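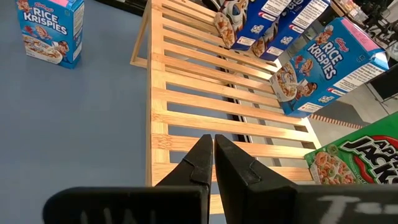

Wrist camera view, gripper over the slatted rack, cereal boxes on the floor and along the rack.

Drulness Shelf Work Recordings

README, second release

What this is

Recordings of a robot arm handling grocery boxes at the Drulness warehouse, along with notes from the people who work next to it. Drulness packs mixed orders for small shops. Until January all the box handling on the returns side was done by hand. Now part of it is done by an arm run by Zelach, the company's own automation group, and this set covers the changeover.

The release holds 243 episodes. An episode is one attempt to pick up a box and put it somewhere else. Of these, 97 were driven by a person using the hand controller and the rest ran on the Kushnir policy with a person standing by. Episodes are capped at 30 seconds.

Who made it

Rohani Tjoa set up the recording and wrote most of this file. Vilém Procházka maintains the arm and the gripper. Prasert Ongart and Yaryna Skoryk work on the returns side and did the driving. Nadiia Bilyk is the shift lead and wrote the section on job changes.

What is in an episode

– wrist camera video, color
– gripper opening, one value per video frame
– arm joint positions
– a text line saying what the task was, for example "stand the box up next to the rack"
– driver, given as P or Y, or K for a policy run
– outcome: done, dropped, stopped by person, timed out

The wrist camera moves with the gripper, so the fingertips stay in view at the bottom of the picture. The lettering on the gripper base is handwritten and can be ignored. If you train on the video, crop the base out or leave it in for all episodes. Mixing the two gave us poor results.

Boxes

Retail cereal boxes, including Kellogg's Rice Krispies and Apple Jacks. Thin cardboard, light, printed on all sides. They start out in different positions, some upright and some leaning. Box position is not labeled. We meant to add it for this release and ran out of time.

The rack is pale wood with open gaps between the slats. Fingertips can go into a gap when the arm comes down too low. Those episodes are marked "stopped by person" and have been kept.

How the work changed

(Nadiia Bilyk)

Before the arm, returns was two people per shift, bending and lifting for most of it. There are still two people per shift. One works the bench, checking dates and damage. The other watches the arm, clears drops and takes over with the controller when it gets stuck. They swap at the break.

Less bending is the part everyone agrees on. Yaryna had back trouble last year and asked to stay on the project for that reason.

Watching is harder than we planned for. For the first weeks one person watched the arm for the whole shift, and by the end they were slow to hit stop. The swap came from Prasert, and it should have been in the plan from the start.

Pay did not change when the arm came in. People who drive it asked for the job title to say so, and that has been agreed – the new title is returns operator. Hours are the same. No one has been moved off returns. I can't tell you what happens if the arm gets a lot faster, and I have told the crew the same thing.

The outcome field is a record of the arm. Drulness has agreed in writing not to use it, or the driver field, to compare workers. Please do not publish per-driver scores from this data.

Consent

Both drivers agreed to the recording and can ask to have their episodes removed. There is no audio. Episodes where a face was visible were deleted before release.

Known problems

– The gripper value lags the video slightly in the earliest driven episodes. Vilém replaced the cable and the later ones line up.
– Light comes in from one side and is strong on the slats in some episodes. We did not correct for it.
– Background clutter was not controlled. Equipment gets moved between shifts.
– "Dropped" was entered by hand. A box set down hard and a box dropped from low are not always told apart.
– The policy episodes came after the driven ones, so the two groups also differ in how used to the setup people were. Be careful comparing them.

Files

episodes/ has one folder per episode
tasks.txt has the task lines
outcomes.csv has driver and outcome
wukia/ has the reader script we use to load and play back an episode

The reader needs no setup beyond a normal Python install. Start with wukia/play.py and an episode number.

Use

Free for research and teaching. For anything else, write to Rohani first. Corrections to outcome labels are welcome – send the episode number and the time in the video.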